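How to Clean and Re-hang a Crystal Chandelier in a Hotel Lobby

This guide covers fixtures with pinned glass trimmings on a metal frame, such as the Musent and Baird ranges. It does not cover blown-glass clusters on steel cables, which need a different lift plan. The figures come from the lobby fixture at Skukbridge, which carries 267 drops on 18 arms.

Before you start

Switch off the lighting circuit at the panel and lock it out. A wall dimmer set to zero still leaves the lampholders live. Let the lamps cool for an hour.

If the fixture has a winch, lower it until the bottom ring is at chest height, then fit the safety chain. Never work under a fixture held by the winch cable alone. Check the rated load on the winch plate against the weight of the fixture. Ours is rated at 100 kg.

Lay padded blankets on the floor out to one arm length beyond the widest ring. Set up two tables: one for dirty parts, one for clean.

Removing the trimmings

1. Tag each arm with a number, clockwise from the one nearest the main entrance.
2. Strip one arm at a time, from the outside in. Keep its drops in a tray with the same number.
3. Open the pins with round-nose pliers. Flat jaws leave a crease, and the pin will break there the next time it is bent.
4. Put small hardware such as bobeche nuts and spacers in closed containers. Do not leave them in the trays with the glass.

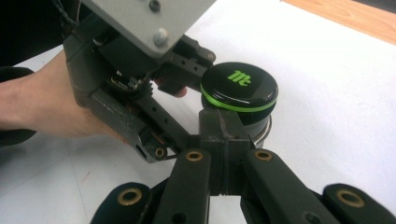
Small black container on a white tabletop.

Washing

Use lukewarm water with a few drops of plain dish soap. Line the basin with a towel. Wash the drops one by one and rinse in distilled water, then dry with a lint-free cloth. Do not soak parts with glued caps – the adhesive softens and the cap comes away weeks later.

Wipe the frame with a dry microfiber cloth only. Ammonia cleaners strip lacquer from brass and leave a gray bloom on nickel. Spray-on drip cleaners are acceptable between full cleans, but they do not reach the pins.

Re-hanging

Work from the inside out and from the top down. Fill opposite arms in pairs so the frame stays level. Replace any pin that has been bent more than twice. Wear cotton gloves throughout.

Refit the lamps at 2000 K if the lobby uses the evening setting, and do not mix batches on one ring. Remove the safety chain, raise the fixture in short steps, and restore power once it is seated at the ceiling plate.

Comments

brassandglass
What gauge of pin do you use? The Brirkell ones we were sent are too soft.

lobbyops
Replying to brassandglass: match the old pins, bring one to the supplier. We did ours in September and went up a size, and half of them would not fit the holes.

t_fixtures
Does the arm numbering still work on a two-tier frame? I ended up using letters for the upper ring.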